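Home | Features | Food | Outdoors | Archive | Subscribe

My Year of Trying to Own Less Stuff

By Talha Kazmi
September 25, 2021

It started with a bread machine. My aunt gave it to me when she moved, and it sat on top of my refrigerator for six years, and I made bread in it one time. The bread was fine. The paddle got stuck in the bottom of the loaf and I had to dig it out with a fork, and after that I just bought bread like everybody else on my street in Rornham.

Last October I climbed up to change a light bulb, put my hand on that bread machine to steady myself, and the whole thing came down on the stove. I was okay. The stove has a dent. And standing there with crumbs from 2014 all over my socks, I decided I was going to get rid of half of what I owned (half! I really said that, out loud, to the cat).

I should say I'm not a neat person. I write about restaurants for a living, and restaurant writers come home with things: menus, matchbooks, jars of pickled something that a chef pressed on you at the door. My friend Gleice Guimarães came over that first weekend to help and found 60 menus in the oven drawer. She asked if I had ever read one of them again. I had not. We kept four, including the one from the place by the ferry in Javham that used to do the fried perch, and I would fight anyone who tried to take that one.

The menus were easy. Clothes were harder, and books were awful. I own, or owned, a lot of books I meant to read as a better version of myself. There was a history of canals in two volumes. There was a Portuguese grammar I bought to impress Gleice, who took one look and told me it was for schoolkids. I put them in a box, took three back out, closed the box, and then opened it again at eleven at night to rescue the second canal volume. I have still not read it.

What got me moving again was the swap shed out at the Varitz transfer station. If you haven't been, go! You drive past the scales, turn left at the glass pile, and there's a long green building where people leave what they don't want and take what they do. It costs nothing. Mohsin Hayat has run it for nine years, and he has rules. No mattresses, no paint, no encyclopedias – he's very firm on encyclopedias. You get one cart going in and you can't fill more than one going out.

I'd bring a load and then wander for an hour. There were ski boots and fondue sets (so many fondue sets), a whole shelf of lamps with no shades and, next to it, a shelf of shades with no lamps. I watched two grown men be very polite to each other over a waffle iron.

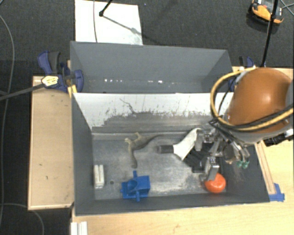 The inside of a large gray bin, scuffed and scraped, with a second one behind it.

The trouble with a swap shed, for a person like me, is the second half of the name. By February I had carried off a typewriter, a set of bowling pins and a croquet set missing its yellow ball. My sister-in-law, Shabnam Memon, stood in my hallway and asked me very gently what the project was again. I told her the typewriter was for work. She typed a few letters on it and the R didn't come up.

So we made a deal. For every thing that came in the door, two had to leave by the end of the day, and she got to check. It was annoying and it worked pretty well. The bowling pins went to her kids. The croquet set went back to Varitz, where Mohsin gave me a look, and the typewriter stayed, because I gave up a blender and a floor fan for it and I regret nothing except the floor fan. July was rough.

Money came into it too. I sold a few of the better things, mostly to Adeel Gilani, who has the secondhand shop on Sfakianakis Street and drives a hard bargain over very good tea. He gave me 100 dollars for my grandfather's tackle box, and I walked as far as the corner before I went back and undid the sale. He'd left it sitting on the counter. He said people usually make it to the bus stop.

I thought about that for weeks. My grandfather fished maybe twice a year and talked about it the other 363 days. The box smells like him, or like old rubber worms, and I'm not sure I could tell you the difference. It's on top of the refrigerator now, where the bread machine used to be, and I've pushed it well back from the edge.

Did I get rid of half? No. Shabnam guesses a third, and she's being nice. But I can open the hall closet with one hand, and I found my good scissors, and when Gleice came for dinner last week she sat on a chair that for most of the past decade had been holding up a pile of coats. She asked if it was new.

The bread machine still worked, by the way, after all that. I wiped it down and took it to the shed in the spring, with the paddle taped inside the lid, and it was gone before I'd finished looking at the lamps.

More in Features
The Last Good Diner on Route 9
A Beginner's Guide to Porch Sitting
We Tried Every Pie in Javham
Why My Mother Won't Throw Out a Jar
Letters: Your Worst Yard Sale Buys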